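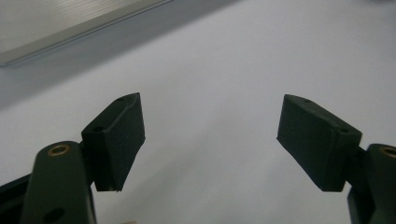
Ticket: Finger pads and link bushings, hand-held grippers, Hekham bench
Category: Equipment / spares budget
Raised by: Gemma Whitlock
Assigned to: Adi Lumbantobing
Status: Open, awaiting quote

Whitlock
Requesting a decision on spares before the next order closes. We have 4 hand-held grippers and no stock of pads. One left pad has a small chip or fray at a lower corner. The pad is still in use. Please advise whether to replace single pads or buy pairs.

Lumbantobing
Pairs. If one side is new and the other worn, the closing point moves and the width readings have to be set again. Is the play in the linkage or only at the pad?

Whitlock
Checked with the gripper open and nothing held. No play I can feel at the pad screws. Slight play at the left link, at the brass-coloured bushing. Right link feels tight. I have not taken either apart.

Lumbantobing
Leave it together for now. Log the opening width at the start of each shift and stop using the unit if it drifts. Do not glue the pad corner.

Lumbantobing
Price from Clevby: 467 for a full set of pads and bushings covering all the units, delivery extra. They will not split the set. Lambert can supply pads only, but the hole spacing on their drawing does not match ours and we would need adaptor plates. I would not go that way.

Bellamy
The small spares line has 500 left until the end of February. The Clevby set fits if delivery is under 33. Anything above that goes to the capital line and needs a second signature. Can delivery be combined with the Kirka order?

Lumbantobing
Asked. Waiting for a reply.

Whitlock
For planning: we replaced the last pads after some 800 hours of use. If we add the fixed arm next year it will take the same pads, so one set will not last as long. Suggest the new budget carries two sets.

Bellamy
Put two sets in the draft. I will not approve the second until the arm itself is approved.

Çetinkaya
Please also record which unit the worn pad is on. The ticket does not say, and I cannot match it to the width log.

Whitlock
Unit 2. Asset field updated.

Next action: Lumbantobing to confirm the delivery charge in writing. Bellamy to raise the order if it stays within the limit.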